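Closet rod

A closet rod (also clothes rail, hanging rod or, in older catalogs, wardrobe pole) is a horizontal bar fixed inside a closet, alcove or freestanding frame, from which clothes are hung on hangers. It is among the simplest fittings in a house and accounts for a surprising share of its swearing. Most rods are held at each end by a socket or flange screwed to the side wall, with one or more brackets in the middle where the span is long or the owner is fond of coats.

Materials

Early household rods were plain wooden dowels, often cut from whatever the carpenter had left over from the stairs. Wood is cheap, quiet and easy to saw, but it bends under a steady load and keeps the bend afterward as a kind of record. Steel tube replaced it in most new houses, first painted and later plated. Oval tube, set with its long side upright, resists sagging better than round tube of the same weight, although hangers with narrow hooks tend to sit on it badly.

Chrome plating is the usual finish. It lets hooks slide freely and shows every scratch they make along the way. Aluminum is lighter and will not rust, and is common in ready-made closet kits, where lightness also helps with the shipping bill. Adjustable rods are made from two tubes, one sliding inside the other. The thinner tube is the weak part, and it is by custom placed at the end where the winter coats go.

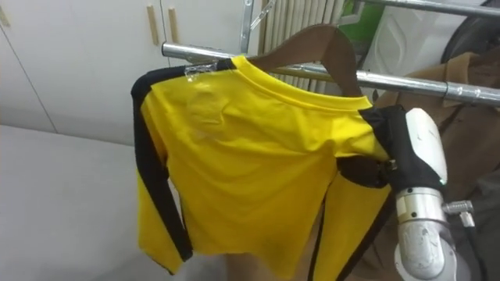 Ours was one of the sliding kind and it held up fine for years once we put a bracket under the joint, comments a reader on the Ridari home repair pages, so the trouble may be the missing bracket more than the rod. The point is generally accepted. The instructions packed with adjustable rods nearly always ask for a center support, and the support is nearly always found later, still in its bag, on the closet shelf.

Height and spacing

A single rod for mixed clothing is commonly set with its center 66 inches above the floor in American houses, though builders vary. Long dresses and overcoats need more room underneath. Double hanging, in which one rod is mounted above another, suits shirts, jackets and folded pants, and leaves the upper rod out of reach of anyone the builder did not have in mind.

The distance from the back wall matters as much as the height. An adult hanger is wider than many people expect, and a rod placed too close to the wall forces the hangers to stand at an angle, like commuters. A rod placed too far forward lets the door close on the sleeves.

Load and failure

The Lindemann range of steel rods, sold through hardware stores, is rated by its maker at 200 pounds for a supported span of 58 inches, a figure that assumes screws driven into solid wood. Rods rarely break. The usual failure is at the wall, where a socket has been fastened to drywall with plastic anchors and the whole arrangement comes down at 20 minutes past some hour of the night. A row of clothes weighs more than it looks, and people seldom weigh it beforehand.

Sagging can be put off by adding a bracket at mid-span, by shortening the rod, or by owning less. Household manuals recommend all three and readers tend to pick the first. Where the side walls have no stud in the right place, a wooden strip called a cleat may be screwed across two studs and the socket fixed to that. The cleat also gives the shelf above something to rest on.

Tension rods, which stay up by pressing outward against the walls, need no screws at all. They are meant for curtains and light garments. Their use in closets is widespread among renters, who get to know the downstairs neighbors that way.

Fitting

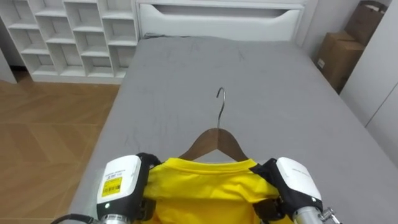
Measuring

The opening is measured at the height of the rod, at both the front and the back, as closet walls are seldom parallel. The Festaditz fitting guide advises cutting the tube slightly short and letting the sockets take up the gap. A tube cut for a 59-inch opening cannot be persuaded into a smaller one, whatever the person holding it may say.

Sockets

One socket is normally closed, forming a full ring, and the other is open at the top so that the rod can be lowered into place. Fitting two closed sockets is a common mistake and is discovered at the last step. Vomex sells a hinged socket intended for this situation. Both sockets should be marked with a level held across the opening, not by measuring up from the floor, which in older houses has opinions of its own.

See also

Coat hook
Garment rack
Shelf bracket
Wall anchor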